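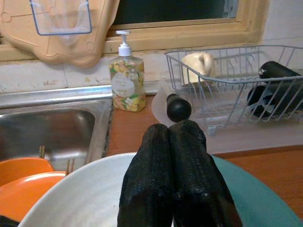
Anas Azar

Seit August steht bei uns in der Teeküche in Stallham ein Spülroboter mit zwei Armen. Vorher hat die Frühschicht von Zandex das Geschirr gemacht, zwei Kolleginnen, die jetzt nur noch für die Flure eingeteilt sind. Laut Aushang spart das 54 Stunden im Monat. Mich würde interessieren, wie das bei euch läuft, ich bin nämlich nicht überzeugt. Schüsseln und Teller gehören zum Programm, Essstäbchen und Besteck angeblich auch. Wer stellt den Kram so hin, dass die Greifer drankommen? Wir.

kantinenkind70
Bei uns in Skillham dasselbe. Die Stunden sind nicht weg, die stehen nur auf keinem Zettel mehr.

Goel_Nord
Sehe ich anders. Ich habe 200 Leute im Haus und früher jeden Tag Streit, wer abräumt. Der Streit ist vorbei. Und Spülen war jetzt kein Traumjob, oder?

Anas Azar
War es nicht, aber es waren bezahlte Stunden - die eine Kollegin hat jetzt 209 Euro weniger im Monat. Das fehlt in der Rechnung.

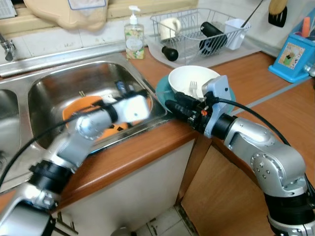 Dazu kommt, dass man sich während des Laufs von der Arbeitsplatte fernhalten soll. Wer nur schnell seine Tasse ausspülen will, wartet oder geht einen Stock tiefer. In der Einweisung hieß es, der Betrieb laufe "nebenher".

Goel_Nord
Dann legt den Lauf doch auf abends. Das ist Planung, dafür kann die Technik nichts.

kantinenkind70
Abends muss bei uns jemand dabei sein, also wieder einer von uns. Habt ihr das anders geregelt?

Goel_Nord
Nein, bei uns bleibt der Hausdienst bis sieben. Der war aber vorher auch schon da.

randnotiz
Hat bei euch mal jemand den Betriebsrat gefragt? Geänderte Einteilung plus weniger Stunden, da würde ich nicht bis zum nächsten Aushang warten.

Anas Azar
Gefragt ja. Antwort steht aus. Ich schreibe hier rein, wenn was kommt.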